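Testing a two-armed robot on household chores: keys

By Hyun-seo Ra, June 18, 2018

Can a machine tidy a hall table yet? Partly. Keys are a good test, as they slide and tangle.

1. Lay a printed cloth. Plain white flatters the vision software.
2. Have one arm pinch the ring at the top.
3. Bring the second gripper in from below and close it on the ring before the first lets go.

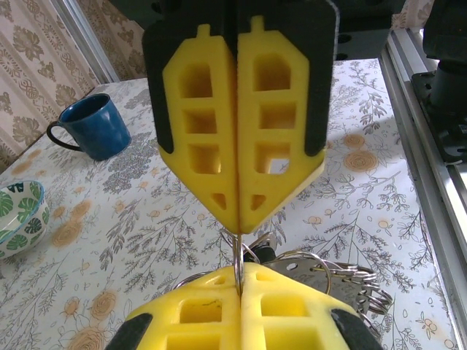
Set the closing force low and raise it in small steps. Our Truvton script needed 11 changes before we trusted it. Foam pads forgive a poor angle, but check them for splits.

4. Rest the left arm at the side and bring the right one over the mat in the middle of the table before the next run. 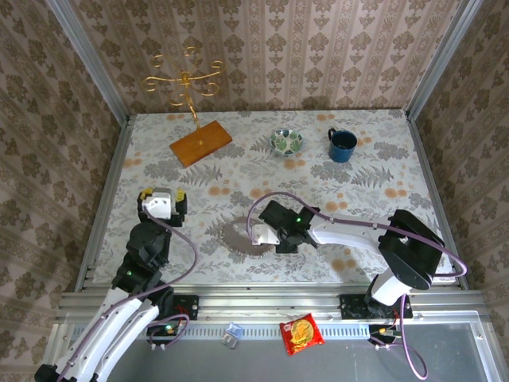
Log every try, including the ones you stop by hand. We got 26 clean passes in a row, then 2 drops. A person is still much quicker at this.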